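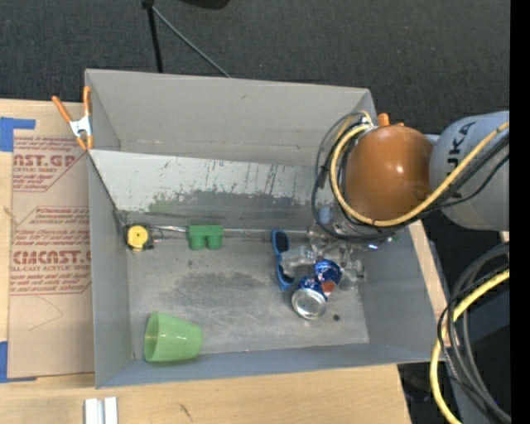 Gripper trials: the stuff people keep asking me

Which grippers are you comparing?
Two of them. One is the Trondent, a plain parallel jaw, and the other is a multi-fingered hand we've been calling the Carrillo. Both go on the same arm, so at least that part is fair!

Why a metal bin and not a flat table?
Because bins are harder. Stuff ends up against the walls, and the fingers need room to get in beside it. A hand that looks great on a tabletop can get pretty clumsy in a corner.

How do you pick the objects?
I go for a mix - cups, soda cans, sunglasses, chunky toy bricks. Sunglasses are my favorite test because they're thin and oddly shaped (and cheap, if you shop where I do). Cans are good too, since a squashed one gives you a totally different grip from a new one.

How many tries does each object get?
Eight per gripper. I started with four and the results jumped around way too much.

How long does it take to swap grippers?
About 4 minutes if the cables behave. Budget more for your first go, and redo the tool calibration every time. I skipped it once and lost a whole afternoon.

Does the camera move?
Nope, it stays fixed. We tried one on the wrist back in December and the fingers kept blocking the view.

So which one should I buy?
Depends on your parts! For boxy things I'd take the jaw and save the money. For a messy mix I'm leaning toward the hand, but I still have the Skalanwood parts to run.

Can I send you something to test?
Sure, write to Yatziri Ibarra at the Lendutthorpe lab. Small and unbreakable, please.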